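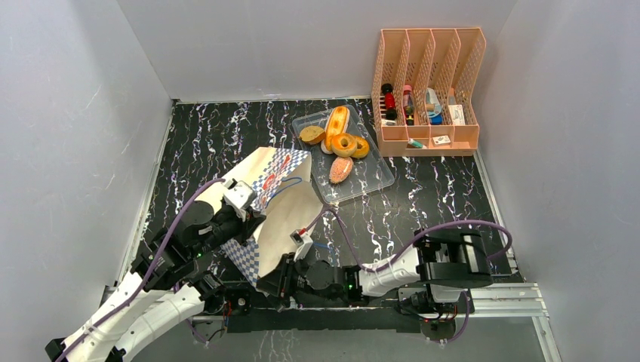
Why I Want the Small Cobalt Buyers to Win

I've been writing on metals for long enough to have watched three different fashions come and go in how raw materials are priced, and I can tell you the one I'm most excited about right now is also the dullest to describe at a dinner table. It's the open tender. A seller puts out a list of lots, says what is in each one, sets a closing time, takes sealed bids, and then (and this is the part that gets me going) publishes what every lot sold for.

For most of the minor metals, none of that happens. If you want to know what a ton of cobalt hydroxide or a drum of tantalum concentrate really changed hands for last month, you call somebody who called somebody. The published assessments are built from those calls. They're put together by careful people, and I use them every day, but they lean on what traders choose to tell them, and traders are paid to choose well. Small producers know this in their bones. They sell at a discount to a number they had no part in making.

So when Alier announced last spring that it would sell a share of its output through public rounds, with every result posted the same evening, I was delighted, and I was also pretty sure it would fall apart by the second round. Alier is a mid-sized refiner. It doesn't have the weight to force anybody to show up. Its two biggest customers had been buying on long contracts for years and had no reason to want their prices hung out on a line for the neighbors to look at.

The first round had 8 lots. Six sold. The two that didn't were the low-grade ones, and the company posted that too, with the top bids it had turned down. I remember looking at the results page around dinner time and thinking, well, there it is, somebody has gone and done it. Nothing fancy, a table with four columns. I printed it.

What happened over the next few rounds is why I'm writing this. New bidders turned up. A lot of them were tiny: magnet shops, a pigment maker, a couple of battery recyclers who needed to top up a batch. These are people who had always bought from a distributor because a distributor will sell you two drums and a refinery won't. Alier split some of its lots down to sizes they could handle, and by the autumn it had 347 registered buyers, when it used to sell to fewer than a dozen. The average lot got smaller and the average price got better. I love that! It's the kind of result you'd draw on a whiteboard for first-year students and then warn them that real life is messier.

Real life is messier, of course. Moro, the trading house that handled a good part of Alier's sales before all this, makes a fair argument against tenders and I don't want to wave it away. Its view, put to clients in a note in April, is that a public price on a small parcel can mislead everybody. One nervous buyer with a furnace to feed pays too much for five tons, the result goes up on the site, and suddenly every contract negotiation in the sector starts from a silly number. Moro also points out that traders do real work. They carry stock, they lend against it, they take the phone call at two in the morning when a container is stuck at the wrong port. A website with a closing time does none of that.

All true. I've seen the silly number happen. In one of the summer rounds a single lot cleared at 908 a unit above where I'd have put it, and for a week or so people quoted it at me as though it had come down from a mountain. Then the next round came in and it was forgotten. That's what I keep coming back to. A bad price that everybody can see gets corrected in public, fast, by other people's money. A bad price that three people know about can sit inside a contract formula for years.

And the traders haven't gone away, either. Moro itself bids in the rounds now. It has won a decent share of the lots, and it sells them on with financing and delivery wrapped around them, and it charges for the wrapping. I think this is healthier for Moro too, though I doubt it would thank me for saying so. When the metal price is public, the service has a price of its own, and a customer can decide whether it's worth paying.

The part I'd fix is quality. A sealed bid only works if the bidder trusts the description, and the lab sheets in this business are all over the place. Some sellers list moisture, some don't. Some give a range for nickel content so wide you could drive a truck through it. Alier uses an outside lab, Fliltetti, for every lot, and posts the whole sheet, including the boring traces at the bottom that turn out to matter a great deal if you're making pigments. Other sellers thinking about tenders should copy this before they copy anything else. I'd go further and have a second sample held back, sealed, at the warehouse, for any buyer who wants to dispute the first. It costs very little, and it would bring in the cautious buyers who are still watching from the fence.

I'd also like to see the losing bids. Names off, just the numbers. A winning bid tells you what one company would pay; the five beneath it tell you how deep the market is. If the top bid is far above the rest then you know you've got one hungry buyer, and Moro's worry about silly numbers mostly takes care of itself. I've asked for this twice. The answer so far is that bidders are shy – which I understand, though they were shy about the winning prices as well, and they got over it.

Will it spread? Sani is the one to watch. It mines a bit of everything, it is much bigger than Alier, and it has said it's looking at a trial for its tin by-products. The pilot is supposed to cover 2,214 tons over its first year, which in tin is small change, but a company that size doesn't set up a registration desk and a lab contract for small change. My guess is that it wants to learn how the thing works while the stakes are low. Good. That's how I'd do it.

People in older, bigger metals sometimes ask me why I spend so much energy on markets you could fit in a few warehouses. Partly it's that these little metals end up in everything. Mostly, though, it's that I like watching a market get built while you can still see all the pieces. Copper's pricing was settled before any of us were born. With cobalt units and odd lots of tin, the rules are being argued over this year, by people who answer their own phones, and a pigment maker with two kilns has the same bid form as a trading house. The next Alier round closes at four in the afternoon and I'll have the results page open by five past.

Contact the editor | Reprints | © All rights reserved | Back to top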